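Replacing the diffusers over the back room has been on my list since the move, and I finally priced it. The ceiling is a suspended grid with drop-in translucent panels, lit from behind. I wanted to know whether the color I was getting at bench height came from the lamps or from the plastic.

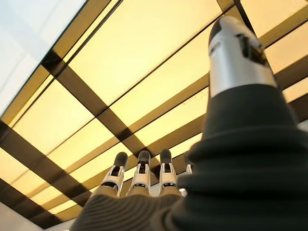 Color temperature is the first thing to settle with a backlit ceiling, before any talk of output. Old diffusers yellow, and a yellowed sheet will warm up any lamp you put behind it. Ours reads as a warm yellow-amber between dark grid beams, and bare metal picks it up: the silver segment of the thumb is yellow along its left side and a paler gray on its right. Paint matching under that is a waste of paint.

I took down 2 panels and ran the lamps bare for an evening. The light was still warm, though less so, which puts part of the blame on each. Kulap had predicted the lamps alone and now owes me lunch.

The supplier, Radska, quoted 900 for a full set of sheets, lamps not included. Chaimongkol came in higher but would cut to size, and my edge pieces are all odd widths. I have asked both for samples in opal and prismatic.

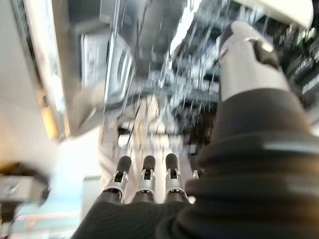

*Posted by Chrysoula Sarantis | Dec 16, 2021*

Notes on fitting, mostly for myself. Tilt the sheet, lift it through the opening on the diagonal, then lower it flat onto the flanges. Cut undersize by 4 mm. A tight sheet bows once the lamps have been on for an hour, and a bowed sheet shows a bright patch in the middle.

Wash the old ones in plain soapy water and let them drip dry. Wiping with a dry cloth builds up static and they collect dust again within days.

I still need a dimmer that doesn't buzz at the low end. Samples should arrive before the end of December.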